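Treltmont > Support > Perception and tracking > Ticket log

We use cookies to remember your settings. Accept / Manage choices

Subject: gripper width jumps to zero part way through a folding episode

Opened by Giuliana Benavides, Wed 1 September

Hi all, me again! I'm running the Treltmont import on our folding recordings and the width track keeps dropping out. It'll be fine for the first bit, then it snaps to zero for a handful of frames and comes back as if nothing had happened. The pose track looks lovely the whole way through, so I don't think it's the mapping step.

What I've tried so far:

Re-ran the import with a clean cache. Same frames drop, every time.

Turned the smoothing off. Worse – now I can see the spikes properly.

Raised the gap limit from 6 frames to 200, which hides the problem but gives me a nice straight line where the fingers were clearly moving, so I've put it back.

Swapped the Drokier calibration file for the older one from January. No change at all, which surprised me a bit.

Maritza Ospina had a look at the log with me and spotted that the detector quits early when it hits its limit of 2,000 candidates per frame. Checks and stitching seem to throw up loads of little corners, so I'm guessing it fills up before it ever gets to the fingers.
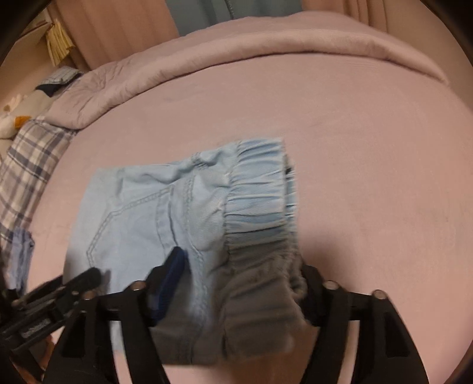

Can I raise the candidate limit without re-running the mapping?

The width step runs on its own after mapping, so you only need to change the limit and re-run that part.

Right, did that with the limit at 3,000 and the dropouts have gone in the denim episodes (hooray). Two of the towel ones still wobble near the end, so I'm leaving this open and will attach those logs once the Dendham machine is free.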